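The long way round to a village bus: Ebere Iyamu on timetables, bad legs and the 473

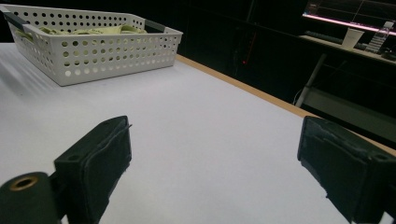
Photo: Chia-hao Chien

March 13, 2023

Caught Ebere Iyamu between two meetings, one about bus stops and one about biscuits (her word for the parish finance evening). She had forty minutes. We used fifty-five. What follows is tidied a bit but mostly as she said it.

She runs the Waka bus, which if you live anywhere up the valley from Skiltberg you will know already. One minibus, green, sixteen seats. It follows the old 473 route, the one the county dropped, and people still call it the 473 even though the blind on the front says WAKA in capitals.

"I've given up correcting them," she says. "My own mum calls it the 473. She rings me up and asks if the 473's on time. Mum, I'm at work. I'm driving it."

She wasn't meant to be driving it. Spent eleven years in payroll, hated the last four. Then the route went, in June, with three weeks' notice taped up inside the shelter.

"A bit of A4. In a plastic sleeve, upside down so the rain got in the top. By the weekend you couldn't read the date. I had a woman on my road who thought it meant the year after."

What did she do? Wrote a letter, got a letter back. Wrote another. Then started giving people lifts in her own car, and that got silly quite fast.

"Tuesday mornings I had four in the back. It's a Fiesta. It's not legal, is it, four in the back. One of them was on a cushion."

The minibus came from a school that was closing. Getting hold of it was the easy bit, she says, and then goes quiet and looks at the ceiling for a while. The licence took most of a winter. So did the insurance. There was a form which asked for the form number of a different form, and the different form had been withdrawn.

"I rang up and the man said, just put anything. So I put anything and they sent it back."

I ask about money as everybody does. It cost £1249 to get the thing through its first test, mostly brakes, and she paid that on her own card. She got it back eventually, from a quiz and a sponsored walk and a cheque from Osagie, the builders' merchant down by the level crossing.

"They never made a fuss. He just came out with it while I was buying grout."

Fares are two pounds, any distance. Passes are accepted, though the refund on passes comes late and it comes short. She's quite sharp on this. The rate was set for big operators with full buses in town, she says, and nobody at the council has ever sat on hers at ten past seven on a wet morning with three people in it and worked out what a mile costs.

"I invited them. I sent dates! One came, and he got off at Flornon because he felt sick. It is bendy, in fairness. I should of warned him about the bends."

Flornon is the far end. Thirty-odd houses, a chapel, a phone box with a defibrillator in it. It's also where the trouble is. The turning circle there belongs to a farm, and the farm has changed hands. The new people have been perfectly nice, but they'd like it in writing, and their solicitor wants a fee for putting it in writing. So at the moment she reverses. A hundred yards, backwards, downhill, between walls.

Does she mind?

"I minded in January."

Who actually uses it? I'd assumed pensioners, and said so, and got a look. There are pensioners. Her oldest regular is 84 and goes in for the library and a fried egg. But the early run is nearly all care workers, two lads from the bakery, and a girl doing her A-levels who'd otherwise have to lodge with an aunt. Saturday is teenagers. She likes Saturday least.

"They're no bother. It's the body spray. I drive with the window down in all weathers."

Last month they carried 334 passengers, best so far. She has it on a sheet on the fridge. She'd been hoping for three hundred and had promised herself a takeaway.

We talk for a bit about what goes wrong. The heater, mostly. The step, which sticks out too far or not far enough. People who flag her down in between stops and then say oh no, I was only waving. She won't run a booking app, she's been asked to by just about everyone under forty. There's no signal past the reservoir, so who's going to book on it? There's a timetable on card, free from the post office, big print. If it's changing you get told on the bus the week before, and then told again.

"It's not complicated, a bus. It comes when it says. That's the whole job. When I was little you could set the tea by it."

I mention legs, as she's been rubbing her knee the whole time. The clutch, she says. Heavy as anything. She has a second driver on Thursdays now and is trying to talk a third one into it, a retired postman who knows every gate on the route but doesn't like being talked to. She thinks he'd get over that. I'm not so sure.

What's next? An evening run if she can find the hours. There's no way home from Skiltberg after ten to six, so no pictures, no evening class, no pint. She did a trial before Christmas, two Fridays. First Friday it was nearly empty. Second Friday standing room only, if standing was allowed, and a man sang from the bridge all the way up to the chapel.

"Good voice aswell. I'd have him back."

Will the county ever take the route on again? She thinks about that one, coat half on by now.

"They might. They'd want to run it at half nine and half two and say there's no demand. So I don't know that I'd give it them."

And then she's off, because the biscuits meeting starts at four and she's got to move the bus first, it's across somebody's drive.

The card timetable is at Skiltberg post office. New one out after Easter.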